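The Bin at the Side of the Table: Talking Rubber Bands With a Pelwood Packer

03/11/2022
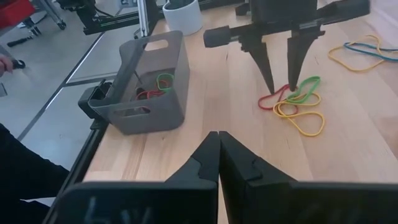
The woman who runs the packing room at Pelwood Seed and Garden has worked at the same table for six years. She did not want her name used, on the grounds that her sister would tease her for being interviewed about stationery. The table is a light wooden one, made of planks joined side by side, and it is where most of the small goods in the building end up before they go out. When I asked her what she would save if she had to clear it in a hurry, she pointed to a gray plastic bin of the kind with a handle opening in each end. Rubber bands go in there, the red ones and the green ones together, and so does whatever else is lying around when somebody wants the tabletop clear.

"It's the most used thing in the room and it cost next to nothing," she said. "If it's gone for a morning, everybody asks where it is."

Pelwood sells seed packets, plant labels, twine and a few hand tools by mail. The bands hold packets in sets, hold labels to their stakes and keep catalogs rolled. She said the company tried paper sleeves for the sets and went back to bands after one spring. The sleeves looked better but took too long to put on, and customers tore them getting them off.

I asked whether the colors meant anything. They used to. Red was for orders going out the same day and green was for orders waiting on an item.

"That lasted until we ran out of green," she said. "Then somebody used red for everything for two weeks and we never got back to it. Now it's whatever your hand finds."

She would like to bring the colors back, but she thinks it would need two bins and a bit of discipline. The shelf under the window would hold a second bin. The discipline she is less sure of.

She buys the bands in bags of 400 from a supplier called Liapis, and she has opinions about them. The wide ones last. The thin ones are cheaper and snap when the room is cold, which it is for a good part of the winter, as the loading door is open so often. She keeps the thin ones for catalogs, where it does not matter much if one goes. For anything with a stake or a tool in it, she wants a wide band, doubled if it will go around twice.

"You can feel it when you stretch it," she said. "A good one pulls back the same all the way. An old one gives, and then it stops giving."

Old bands are a sore point. She used to save every one that came back on returned goods, and the bin filled with bands that were no use. Now she tests each one with a short pull and throws out anything with a crack in it. She does the whole bin twice a year, once in April before the rush and once in the fall. It takes her most of a lunch break.

We talked for a while about the bin itself. It came from a store called Flondum that has since closed, and she bought it to carry bulbs. She likes that it is deep, so that bands do not spring out over the side, and that the plastic lets some light through.

"I don't like a box I can't see into," she said. "With a solid one you have to go and stand over it. With this I can tell from my stool if it's getting low."

The handle openings were a worry at first. She thought small things would work their way out when the bin was carried at a tilt. They do sometimes, if it is too full, so she keeps the level well below them. She carries it with both hands and expects other people to do the same.

The table came with the building. The planks do not match each other in color – some are close to cream and others are a light brown – and she has been asked more than once if she would like a new one with a smooth white top. She has said no each time. A white top would show every pencil line, she told me, and she marks lengths of twine straight onto the wood. There are dark marks in the grain that she has learned to ignore. New people try to brush them off.

"Everybody does it once," she said. "I did it too."

The narrow joints between the planks have their uses. She lines the short side of a carton up with one of them when she folds the flaps, and it keeps the carton square. The joints also collect dust and seed. She runs a stiff brush along them at the end of the day, always toward the far end, and sweeps what comes out into a dustpan. Mustard seed is the worst. She said she once had a sprout come up in a joint over a long weekend when someone had left a wet cloth on the table.

Her rule for the table is that nothing should be on it that is not part of the order being packed, apart from the bin. She admits the rule is broken daily. Small parts get put down toward the back and stay there. Anything she cannot identify goes in with the bands until its owner turns up, and she sorts those out when she does the bin. Last time she found a pen cap, a broken clip and 3 keys, none of which fit anything in the building.

I asked if she had looked at any of the packing systems now being sold to small firms. Pelwood was offered one by a company called Pleladon, with trays that slot into a rack and a printed label for each. She went through the brochure at home. The trays were well made, she thought, but shallow, and the smallest set had 40 of them.

"I'd have spent my day putting things in the right tray," she said. "We're a small room. I need to reach out and get a band."

She did take one idea from it. The brochure showed the supplies on the left and the finished orders leaving on the right, and she had been doing it the other way around. She swapped them the next week. It felt wrong for several days, and she kept reaching across herself for bands that had moved. After that she stopped noticing. The cartons are now closer to the door, and she does less walking.

For people setting up a packing table at home, her advice was short. Get a deep bin for the bands and keep it in one place. Buy wide ones. Store the spare bags in a drawer, away from the sun, and use up the oldest bag first.

She was less willing to give advice about twine. Pelwood has used the same kind for years and she has never liked it. It sheds, it will not hold a knot without a second turn, and the ball rolls off the table when it gets small. She is trying a different one this winter and had not made up her mind about it when we spoke.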